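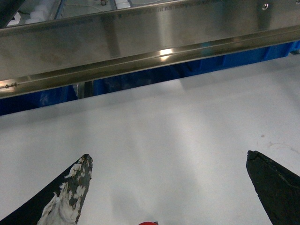 Dostia automatise une partie de son conditionnement à l'atelier de Borell. Quatre postes équipés, mise en route terminée en octobre, et 23 personnes concernées. Le travail se fait sur des plateaux blancs, sous une poutre en inox brossé, les doigts noirs de la pince grands ouverts au-dessus du plan -- l'un des deux déjà bien blanchi, l'autre presque net. Les doigts sont traités comme des consommables, contrôle à chaque prise de poste.

Ce qui change pour les équipes

Fini la prise répétitive à la main, pièce par pièce. Les opérateurs passent à la préparation des lots, au réglage et au contrôle final. Formation de 20 heures, sur le temps de travail, assurée en interne avec l'intégrateur Jemley. Aucun départ prévu. Les horaires restent les mêmes, sauf l'équipe du matin qui commencera a 6 h au lieu de 5 h 30.

Cadence visée : environ 1600 pièces par jour et par poste. Pas encore atteinte sur les références les plus petites, réglages en cours.

« On a demandé aux opérateurs où ils avaient mal en fin de journée, et on a commencé par ces postes-là », indique la direction de l'atelier. Les représentants du personnel ont été consulté avant l'achat. Un point est prévu avec eux tous les mois -- bruit, rythme, pauses.

Suite du programme

Le site de Cabrera sera équipé ensuite, calendrier à confirmer. Visite de l'atelier de Borell possible pour la presse, sur demande, chaussures de sécurité fournies.

Contact presse : service communication de Dostia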